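# Veltdale foil tape: your questions
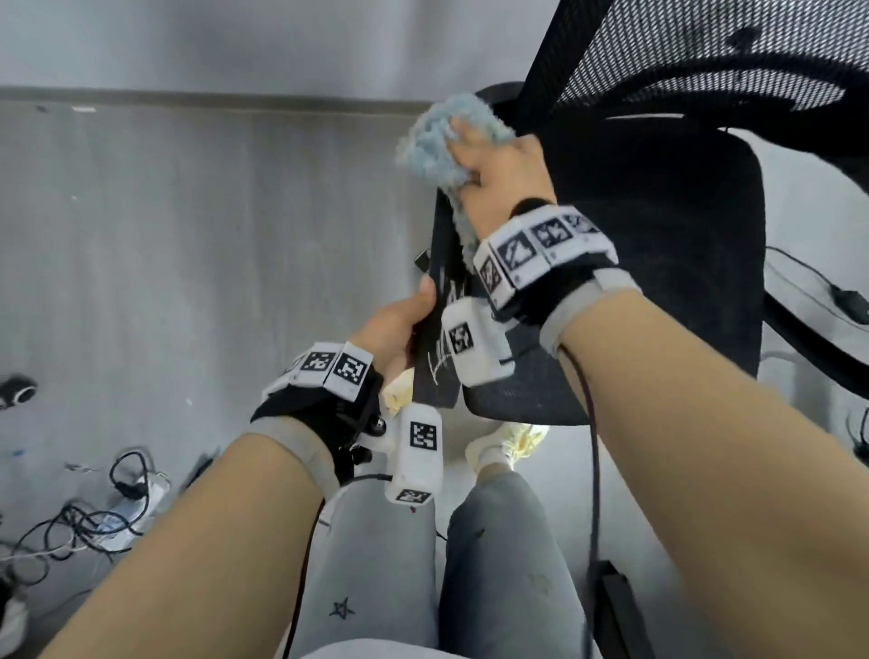
*Wiping down an office chair with a fluffy pale blue cloth.*

**What is Veltdale meant for?**
Sealing the joints in metal air ducts! It also works well on the foil facing of insulation boards, and we love it for tidying up boiler cupboard pipework.

**How long is a roll?**
Every roll is 50 mm wide. The standard one is 5 m long, plenty for a small repair, and the trade roll is 309 m (a beast, and heavier than you'd think, so check your dispenser will take it).

**Does the surface need cleaning first?**
Yes please! Dust and grease are the usual reasons a seam lifts. Wipe the metal, let it dry completely, then press the tape down from the middle outwards. Rattana Boonyarit on our help desk swears by a plastic scraper for getting the bubbles out.

**Can I use it on flexible ducting?**
You can, but go round twice and add a clamp. For ducting that moves a lot, have a look at Zorholm, our stretchy cloth tape. It's lovely stuff to work with.

**Will it stick in a cold loft?**
It grips best above 5 °C. Keep the roll indoors overnight and it'll be much easier to handle – the backing peels off in one go, too.

**Can I paint over it?**
Most water-based paints are fine. Try a short strip first.

**I've ended up with too many rolls. Can I send some back?**
Of course, as long as they're still sealed. Put your order number on the parcel and send it to our Tetemstead warehouse, marked for Ruoxi Mao.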